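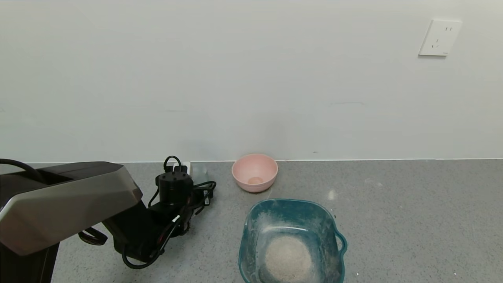

*Fig. 1. Arm and gripper at the counter, with the pink bowl at the back and the teal basin in front.*

## Unit 5: Reading a Product Offer for a Small Robot Arm

Handout, revised May 25, 2020

This unit uses one product, the Tokov counter arm kit, as a case for study. The kit is sold by Gultska to schools, test kitchens, and small labs. We are looking at it as a buyer would. You do not need to know how to program an arm to follow this handout, but you should have finished the reading on grippers from Unit 4.

### What is in the offer

The kit comes in two versions. The base version has the arm, one two-finger gripper, a power supply, and a license for the Trarkero software on one computer. The second version adds a camera bracket and a year of phone support. The base version is priced at $2,046. Shipping is extra, and the price list does not say how much extra.

The seller's sheet makes these claims:

- The arm can be set up on a normal counter or table.
- A new user can teach it a simple task in one class period.
- The gripper can hold common bowls and cups without added parts.
- The gripper is good for 2,000 open-and-close cycles before its first service.

Each claim needs a different kind of check. The first can be checked with a tape measure and a look at the wall outlets. The last would take longer than this course runs, so for that one we have to depend on the service terms.

### The task we use

Granular material is a common test for kitchen and lab arms. A grain or powder moves when it is tipped, spreads out when it lands, and sticks to the sides of whatever holds it. In Fig. 1 the material is in a mound in the teal basin, with fine particles on the inner walls. A small peach-colored patch is at the bottom of the pink bowl.

For a pouring task, write down three things before you start: where the source container is, where the target container is, and what counts as done. Most weak reports leave out the third. "The bowl is empty" is a poor rule, as a little material nearly always stays behind. A better rule gives a weight. Weigh the source before and after, weigh the target before and after, and compare. Any difference is spill.

Residue on the walls of the target counts as delivered. Material on the counter does not.

### Points to look at on the hardware

**Cables.** Note the black wires around the gripper in Fig. 1 and the bundle that trails down from it. On any arm with outside cables, the cables limit how far the wrist can turn. The Tokov sheet gives a turning range for the wrist but does not say if it was measured with cables attached. This is a fair question to send to the seller.

**Motor placement.** A motor that stands up from the wrist adds height. Check the clearance under shelves and cabinets with the arm at its highest position in the task, and check it again over the rim of the container.

**Container shape.** A rounded rim and a square rim give the fingers different surfaces to close on. The claim about "common bowls and cups" is too loose to test as written. Rewrite it for yourself with a diameter, a wall thickness, and a full weight.

**Power.** Find out how many outlets the full setup needs, with the computer included. Keep power strips away from any container that will hold liquid.

### The service terms

Gultska does not do repairs itself. Gripper service is handled by Tang, a separate company, and the gripper has to be mailed in. The stated turnaround is 14 days. The base version has no loaner gripper, so the arm cannot be used during that time.

The terms cover the motor and the gears. They do not cover cables or finger pads. For a class that runs the arm every day, pads and cables are likely to be the main cost after purchase. Pads are sold in packs of 11, which is an odd number for a two-finger gripper. Plan on one left over.

### What to say in a review

A review for this course is one page. State what you tested, what you did not test, and which claims you are repeating from the seller. Keep those apart. If you only ran one type of bowl, say so. If you changed the software settings between runs, list the old and new values.

Do not give a score out of ten. Write instead who the kit would suit and who should pass on it.

### Homework

1. Pick two claims from the seller's sheet and write a test for each. Include the pass rule.
2. Draft a short message to Gultska asking for the missing facts on wrist range and shipping.
3. Using the weight method above, make a blank data table for 14 pouring runs. Leave a column for notes on spill.

Bring a printed copy of the table to lab. The Trarkero login sheet will be handed out there.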